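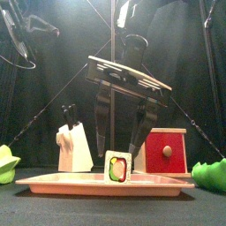 4. Setting Out the Sushi

You have washed the pieces (see section 3) and let them dry overnight. If you skipped the drying, go back. Damp play sushi smells like a gym bag by Friday, and the Orgate starter set has 17 pieces for the smell to live in.

Before you start

Clear a low table. A coffee table is fine. A dining table is fine too if everyone playing can see over it, which rules out most of the people this set was made for.

You will need:
The pieces, all of them, including the one under the couch
The serving board
The order cards
A dark cloth, if your tabletop is pale (the rice pieces vanish on white)

Setting the table

1. Put the board in the middle, long side toward the players. The grooves face up. Boards have been returned to us as defective because the grooves faced down.

2. Sort the pieces into rolls and nigiri. Anything you can't identify is probably the omelet.

3. Place one piece in front of the board, on its own. We call this the show piece. It tells the players what size of thing they will be picking up, and it gives the youngest player something to grab while you do the rest.

4. Lay the remaining pieces on the board with a finger's width between them. Tongs and chopsticks both need room on either side of a piece. Crowded sushi gets picked up in pairs, and then there is an argument.

5. Stack the order cards face down at the cook's elbow. Take out the "Chef's Choice" card for players under six. They will choose the same thing every time and be very pleased about it.

Note: The pieces are not marked left or right, front or back. We still get letters.

Picking up a piece

6. Come down from straight above with the tips open wider than the piece.

7. Lower until the tips are level with the middle of the piece, then close gently. Squeezing the top edge sends the piece across the room. Squeezing the bottom edge does the same in the other direction.

8. Lift, pause, then move. Most drops happen when the player skips the pause to gloat.

Caution: The topping on each nigiri is attached. Do not pry it off to see how. Aksel Vestergaard in our repairs department has seen how 1,382 times and reports that it is glue.

Caution: Small pieces are a choking hazard for children under three, and a lasting disappointment to dogs.

Scoring

A piece delivered upright to the right plate earns 4 points. On its side, it earns half. On the floor, it earns nothing, and the player who dropped it fetches it. House rules are welcome, but write them down before the first order and have the loudest player sign.

If a piece won't sit flat, check underneath it for rice. We mean real rice. See section 7, "Foreign Matter."

Replacement pieces can be ordered singly by the name printed on the order cards. Please don't write "the pink one." Three of them are pink.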